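About Tokmont

Tokmont was set up to record hand movements for people who train robot arms. Our site is at Pollau, on the first floor of the Muñoz building, and we hold records from 332 work sessions. We do not build robots. We supply the recordings, the hand-held grippers used to make them, and the checks that say whether a recording can be trusted.

How we work

An operator holds one gripper in each hand and carries out a task such as opening a door or sorting parts. Printed marker cubes are fixed to the grippers, and the position of each gripper is worked out from the square patterns on its cube. The opening of the jaws is logged separately. The two streams are joined by time stamp, and the result is passed to the client.

The June fault

Most visitors to this page have read our fault notice, so the main points are repeated.

During door work for the Gorkham project, the software read the left cube as the right cube for short periods. The two cubes had been printed from sheets that shared part of one pattern set. When a hand covered most of a cube, the remaining squares were enough to give a position but too few to give the correct identity. The logged gripper then jumped sideways by up to 128 mm and back again.

The automatic check did not catch this. It was set to reject jumps above 165 mm, a limit chosen for a larger work area and never reviewed. The client found the fault when an arm replaying one of the recordings struck a door handle at low speed. There was no injury. The arm's wrist joint was replaced at our cost.

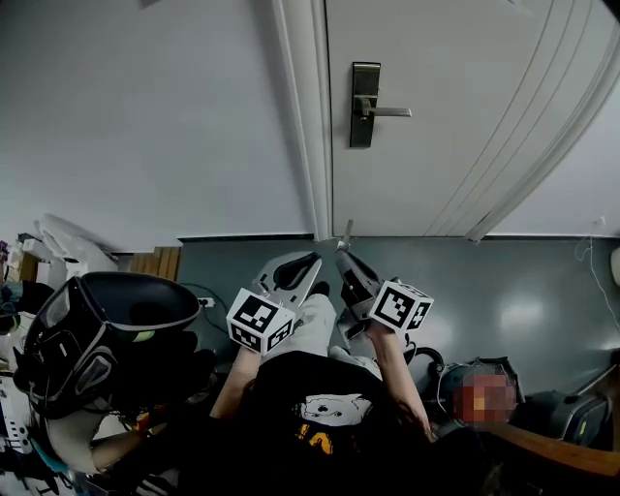
Killian Marty wrote to us after the notice went out that changing the limit would only hide the problem, and that two cubes should never share a pattern in the first place. He also asked why the client had to find it.

Both points are accepted. Door recordings made with the shared sheets were withdrawn, 70 in total, and will not be reissued. The following changes are in force:

Each cube now has its own pattern set, entered in a register before printing.
A position is logged only when at least two faces agree on the identity of the cube.
The jump limit is set per task and signed off before the first session.
One recording from each batch is replayed in simulation before delivery.

The two-face rule costs us data. Some reaching movements leave only one face in view, and those parts are now marked as gaps. Clients who need unbroken tracks should tell us before work is booked.

Who to ask

Deisy Nina is responsible for recording quality and keeps the fault register. Clients may ask for the entries that concern their own data. Reports of new faults should give the session number and the time of the jump.

Page last reviewed 2022-08-12

14 shares | 3 comments

© Tokmont, Pollau | Contact us | Back to top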